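Home | Service Desk | Open Tickets | Knowledge Base | Sign In

Ticket 792 – Simulated arm stops short of pan handle; planner reports goal reached
Tue 17 January
Submitted by Ziad Majali, Manipulation Software, Drurkberg
Component: Cundard planner, Schwerdtfeger scene server
Priority: Normal
Status: Resolved, pending release

Summary of the request

The requester reports that the pan grasp task in the kitchen counter scene ends with a success code although the gripper is not at the pan handle. The arm moves from its home pose, crosses the counter, and comes to rest above the back part of the pan rim. The planner then writes "goal reached" to the log and the task runner proceeds to the close command. The pan does not move. The same task completed normally under the previous release of the scene server.

The requester asks that the fault be located before the February release, as the evaluation group at Derkico depends on the same scene for its acceptance runs.

Environment

The fault was reported on the shared simulation host and reproduced by the service desk on a separate workstation. Both machines run the current Cundard planner and the current Schwerdtfeger scene server. The control loop is set to 200 Hz on both. No local patches are applied. The robot model is the standard single-arm model supplied with the scene package, with the default gripper.

Initial checks

The service desk first confirmed that the robot model, the gripper model, and the scene were loaded from the released package and not from a user directory. The checksums matched. The joint limits in the planner configuration were compared with those in the robot model and found to be identical.

The rendered output was then compared with the pose values in the log. The gripper was over the upper right part of the pan rim, while the handle ran off toward the lower right. The logged target pose agreed with the position of the gripper, so the controller was tracking correctly. The arm had gone where it was told to go.
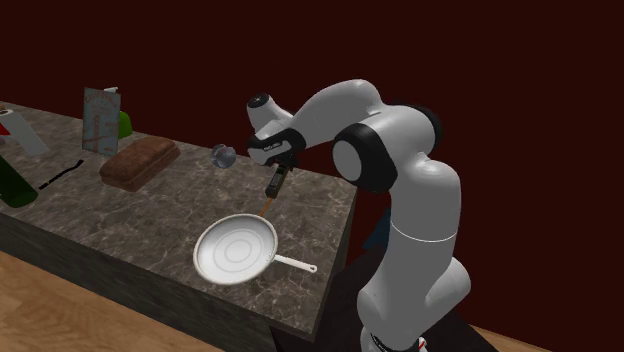 Does the planner check the position of the pan before it reports success?
The planner compares the final gripper pose with the target pose it was given at the start of the task, and reports success when the difference is within tolerance. It does not query the scene server again for the object pose.

On the basis of this check, the controller was excluded as the cause and the ticket was moved from Control to Planning and Perception.

Entry 1 – Planning and Perception

The grasp target is calculated in two steps. The scene server publishes the pose of each object in the world frame. The planner then applies a grasp offset, which is stored with the object and expressed in the frame of that object. For the pan, the offset should place the gripper over the handle, with the fingers pointing down.

The published pan pose was examined first. It was correct in position and in rotation. The grasp offset was examined second. It was also correct, and had not been edited in the current release. The product of the two, however, did not match the target recorded in the planner log. The position differed and the rotation did not, which suggested that the offset was being added without first being rotated into the world frame.

The requester was asked to run the task with the pan rotated to line up with the world axes. In that arrangement the fault did not appear. With the pan at an angle, it appeared in every run. This supports the explanation above.

Entry 2 – Reply from requester

Mr. Majali confirmed the result on the shared host. He noted in addition that the pan is the only object in his tests with a large horizontal offset, and that the other objects are grasped close to their centers. A fault of this type could therefore have been present for other objects without being noticed. He requested that the regression test be extended to cover them.

He also asked whether the collision checker could be responsible, as he had seen the planner reject several paths before accepting one. The rejected paths were reviewed. All of them had been refused for valid reasons – in each case the forearm would have come too close to the counter. The collision checker was not changed.

Entry 3 – Cause

The cause was traced to the pose conversion module in the scene server client. In the previous release, this module returned a full transform. In the current release, it returns position and rotation as separate values, and the calling code in the planner was updated to match. One call was missed. It continued to read the position field only and added the grasp offset to it directly.

The call is used for objects that carry a stored grasp. Objects whose grasp is calculated at run time follow a different path through the code and are not affected.

Entry 4 – Correction

The missed call was rewritten so that the offset is rotated before it is added. The correction was built on the test branch. The following changes were made at the same time:

The planner now requests the object pose a second time at the end of the approach and compares it with the target.
If the gripper is more than 15 mm from the grasp point, the task ends with a failure code and the close command is not sent.
The log records the object pose, the offset, and the resulting target on separate lines.
The waiting time for the second pose request is limited to 300 ms. If no reply is received, the task ends with a timeout code.

The last item was added at the request of the control group, which did not want the arm to be held in place without a limit while the client waits for the scene server.

Entry 5 – Reference views

The maintainers of the scene package asked for reference renders with the gripper fingers free of any object, so that the pan and handle could be compared with the stored object model. The handle in the render matches the model in direction and shape. No error was found in the mesh or in the material files, and the scene package remains at its present version.
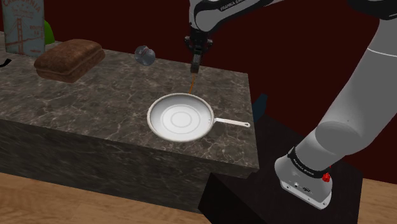 Ticket 792, attachment: gripper above the pan, fingers free, with loaf and glass-like object farther back on the counter.

Entry 6 – Verification

The regression test was run on the test branch with the pan in its original position and in a series of rotated positions. The calculated target fell on the handle in all of them. The test was repeated with the planner seed changed between runs, with the same result. The new failure code was checked by moving the grasp point during the approach. The planner reported the failure and did not send the close command.

Mr. Majali repeated the test on the shared host and accepted the correction. The control group reviewed the timeout setting and had no objection.

Remaining actions

1. Planning and Perception is to merge the test branch after the release manager at Drurkberg has signed the change record.
2. The service desk is to notify Derkico that acceptance results for stored grasps obtained with the current release should be repeated.
3. Users who cannot wait for the February release may set the pan parallel to the world axes in the scene file. The setting must be removed after the update – it will otherwise override the position chosen by the task runner.
4. A separate ticket is to be opened for the planner log viewer, which shortens long pose lines and made the first comparison slower than it needed to be.

This ticket will be closed when the merge is complete. Comments may be added until that time by any user with write access to the Cundard project.

Contact the Service Desk | Copyright Drurkberg Manipulation Software | Back to top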